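Filed under: Home & Wardrobe, Galleries
2 min read

Folding day at Bodham

I do love a good turn-out of the wardrobe, and with August nearly done it was high time, so everything came over to the big bed to be gone through properly (with tea, naturally!). 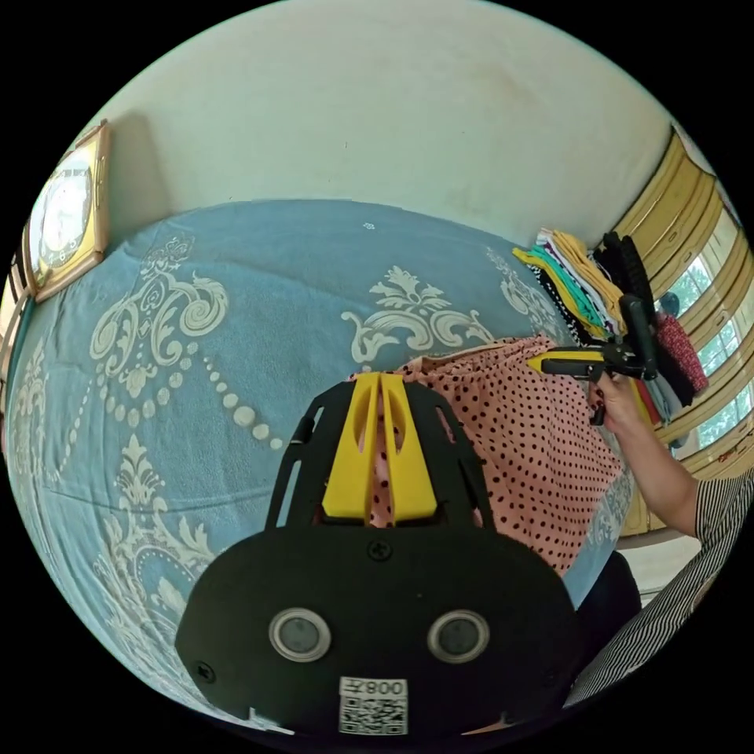
The blue damask bedspread came from Ansari years ago and is still my favourite place to fold, being wide enough to lay a whole blouse out with its sleeves open.

I always begin with the awkward things, and blouses with collars are the most awkward of the lot, bless them.

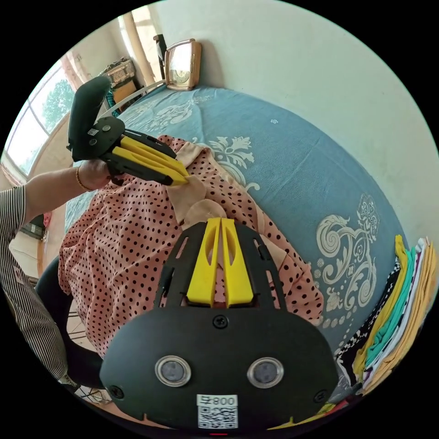
Pink with black polka dots.

Smooth the body first, then bring the sleeves in, and be gentle with the collar or it will sulk for weeks.
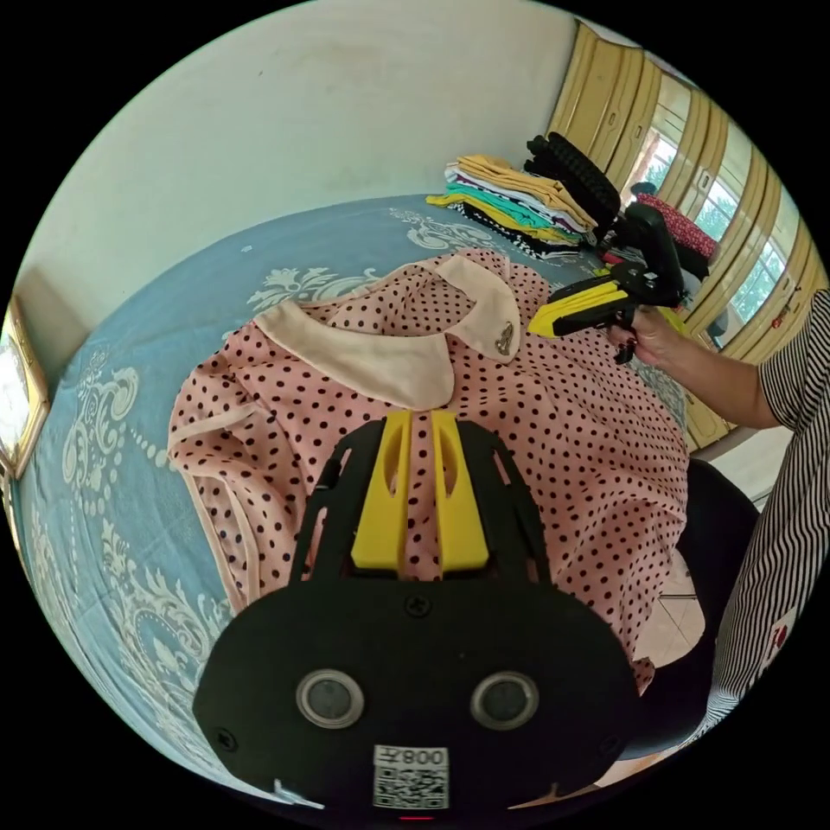

Brooches come off before anything goes on a shelf, a lesson I learned from a snagged cardigan in Lillitberg. Jumpers and knits are next, once the kettle has boiled again.

Banafsheh Azimi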